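Two arms, one table: who gets the middle zone?

Frida Ingvarsson
Writing up house rules for our tabletop setup before February. Meal cleanup task, trash to the bin, dishes to the rack. Both arms can reach the tray. Do you let them in there together or lock it so only one goes in? Ridow manual has one line on shared space, basically "avoid contact". Not helpful.

Nikola Papadopoulos
Lock it, except for handovers. What we use:

- One arm owns the tray by default. The other waits on its own side.
- 200 mm between wrists unless a handover is called. Measure from the camera mount, it sticks out further than you think.
- Slow both arms down before the gap closes, not after.
- Cables get checked for slack at full reach. Ours snagged 2 times before we wrote that down.
- Paper cups: low grip force, hold by the base so the mouth stays clear for the other gripper.

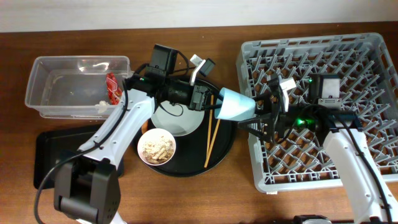

- Receiving arm closes first, giving arm opens second. Never on a timer, wait for the grip signal.
- Somebody at the stop button the whole run. Yes even for the boring ones.

We logged 952 runs under these at Brondau, fine so far. Your numbers will differ, depends on reach.

grolenier_208
we just run everything at low speed and dont bother with zones. works ok

Nikola Papadopoulos
Low speed still bends a bracket. Seperate rule for that imo.

Frida Ingvarsson
Thanks, taking the list. Will leave the gap at 200 until I've measured our mounts.

Contact | © 2024 Egilsson Community Help | Back to top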